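Can the machines do our chores yet? Notes from my kitchen table

My sister-in-law Catriona Strachan asked me in September if she should wait with buying a new dishwasher, because "soon a robot will do it by hand." She was half joking. But I have heard the same question from other people now, so I sat down and tried to write a proper answer.

First, where I stand. I am not an engineer. I worked 27 years in a shop that made fittings for doors and windows, the last part of it as a foreman, and I now spend too many evenings reading and trying things on my computer. English is my third language, so please be patient with me.

In the shop, we had two kinds of work. One kind was the same from morning to evening. A part comes, it is turned, it goes in the box. For this we had machines already when I started, and they were good. The other kind was everything between the machines: untangling a strap, finding which screw somebody put in the wrong bin, wiping a table before the next job. That work was always done by people, and when I left, it was still done by people. Keir Strachan, my brother, still works in such a place, at Dekell, and he tells me the same. They bought a new cell for packing last winter. It packs well. When a carton arrives a bit crushed, it stops and waits for Keir.

A house is almost only the second kind of work. I counted one evening how many different things I touched while making soup and cleaning after it, and I gave up before the soup was ready. A pan lid, a wet cloth, the peel that sticks to the knife. My hand does not ask me how to hold these things. A machine must get this from somewhere, and at the moment it gets it mostly from very many tries.

This is why people make the tries inside a computer. In a simulated room nothing breaks, and you can begin again as many times as you like. I have been playing with this on a small scale, in a hobby project which I call Jiltumau (it means nothing, I only liked the sound). My tasks are modest. Go to a knob, take it between two fingers, turn it. I thought that knobs would be the easy beginning, for a person they are easy.

So far I have run 400 attempts on turning one knob. I counted 188 as good, and I was generous in the counting. The others fail in ways which are almost funny. The fingers close beside the knob and turn the air with great confidence. Or they hold it well, and then the wrist has no more room to turn, because it came from a bad angle at the start. A person who does this simply lets go and takes it again. To let go and take again is a whole separate skill, I have learned, and mine does not have it.

And then there is the knob itself. On my stove at home (an old Swanson, bought used) you must push the knob in before it turns. My mother's stove did not need pushing. The oven at my daughter's flat has no knobs at all, only a glass plate which ignores wet fingers. Each of these you learn in a few seconds, and you do not remember the learning.

Some things are already good, and I want to be fair. Our floor vacuum does its work every morning at 6, and I only have to save it from the carpet fringe. The mower of our neighbor is the same story, with hedgehogs in place of fringe. They are machines with one job each, and the rooms and gardens are arranged a little for them. We picked up our cables. The neighbor moved his flower pots.

A machine with hands, which walks into a kitchen it does not know and makes order there — I have seen nice videos, but I don't know how many times they filmed before the nice one. With my own numbers I would not let it near a gas flame.

So, Catriona, buy the dishwasher. Take the one with the cutlery drawer on top, Keir will complain about the price but he will be glad later. I will write again when I have taught my gripper to let go.
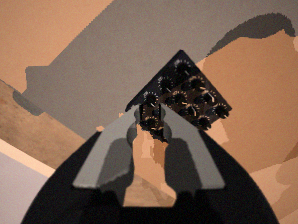 Simulated gripper in front of a panel with many knobs, several of them pointing their own way.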